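Ilaria Testa is already talking when I sit down. Coffee in one hand, phone in the other. She has 20 minutes, then a call with the mill.

She runs Tritura, a small spice grinding business in Nomport. Eight people on the payroll. Pepper mostly, some cumin, a chili blend that sells out every June.

"I started with a hand mill and a bad back," she says. "First order was 575 jars. I said yes before I knew what a jar cost."

And what did it cost? She laughs. Too much. She won't give the number.

The trouble now is rent. The building on Egger went up twice in two years, and the new lease is $2365 a month. She signed it anyway.

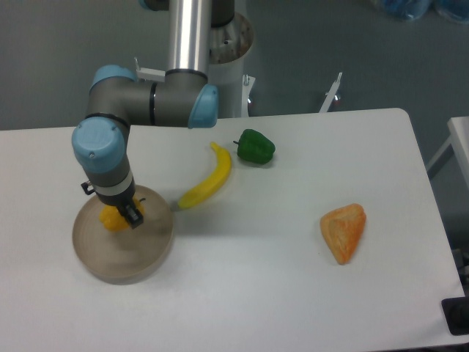
"Moving would of killed us," she says. "You move a spice shop, you lose the summer. People don't follow you across town for cumin."

She did look. A place out in Floditz, cheaper, good parking. Smelled of paint. Pepper picks up everything, she says, so that was that.

What about supermarkets? Long pause. One chain asked, wanted a price she couldn't do. "They wanted it pre-ground in the fall and sold the next spring. Thats sawdust."

So it's mail order and the Saturday crowd. Over 1353 orders last year, most of them repeat. She still writes the labels for the chili herself, says the printer makes it look like medicine.

Phone buzzes. The mill. She takes the coffee with her.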